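Search this site Enter keywords
Visits and Events | Robotics Software
Reading time: 4 minutes

Members of the Trandgate Automation Network visited the planning and control group at Rerora on 11th December. The visit followed an invitation extended in October and was devoted to the software side of the group's work: motion planning, perception, and the tools used to test both before any code reaches a physical arm. Ten members attended.

The morning opened with a short presentation on the simulated workcell, in which the group carries out most of its daily development. The hosts explained that each change to the planner must complete a set of 1645 simulated episodes overnight. A change that fails is returned to its author with the recorded episodes attached, and the review begins from those recordings.

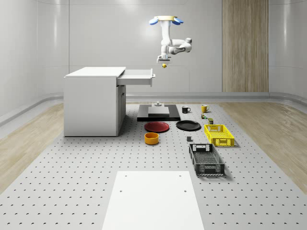

Mervyn Fairclough

The first demonstration concerned grasp and transfer planning. The arm in the simulated cell is mounted overhead, and the planner must account for a cabinet drawer that may be open or closed when a task begins. With the drawer open, it extends toward the space under the arm, and the collision model has to be updated before a path is requested. Our hosts showed the planner's log alongside the rendered view, with the held object treated as part of the arm for the purpose of collision checking.

Members asked how long the planner is permitted to search. The limit is 3000 milliseconds, after which the task layer either requests a different grasp or reports a failure. The group prefers a reported failure to a slow path, and its test reports list the two separately.

After a break, the visit turned to perception. The group uses a tool named Kiiskinen to generate scene layouts and to compare the estimated position of each object with its true position in the simulator. Forty layouts are held back from training and used only for release decisions.
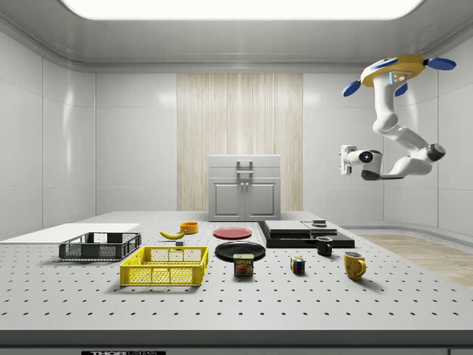
Object identity and object position are scored separately in Kiiskinen, and a release must meet the threshold for each. The reasoning was set out with some care. A pose error of a few millimeters matters little for a plate but a great deal for a mug that is to be lifted by its handle. The test set accordingly mixes shapes: the black mug and the yellow mug stand on the same table as a banana, a Rubik's cube and a Spam can, and the two plates differ in color. Symmetry is handled by rule -- a plate turned about its center is not counted as an error, while a mug turned away from its expected heading is.

The final session dealt with viewpoint. An estimate made from a wide view may change when the same objects are seen from closer in, or when furniture takes up much of the view. The group's software, Dresholm, combines estimates from several views and keeps a confidence value for each object. When confidence falls below the set level, the planner is told to treat the region as occupied until a further view is available.

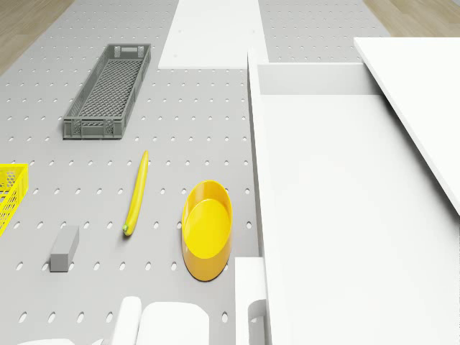 Kiiskinen should also report how often Dresholm marks a region as occupied when it is in fact free, Leena suggested, as an overly careful planner can pass every safety check and still complete very little work. The hosts replied that the figure is recorded but does not yet appear in the nightly report, and they agreed to add it.

Discussion then moved to versioning. Scene files, planner settings and perception models are stored under a single release number, so that any episode can be run again exactly as it was first run. Several members intend to adopt a similar arrangement, although those with older controllers expect difficulty in recording settings that are changed at the operator panel.

The Network thanks Rerora for its hospitality and for the time given to questions. Slides from the morning presentation will be sent to members on request. Proposals for the next visit should be addressed to the Trandgate office -- a short statement of the software topics to be covered is required with each proposal.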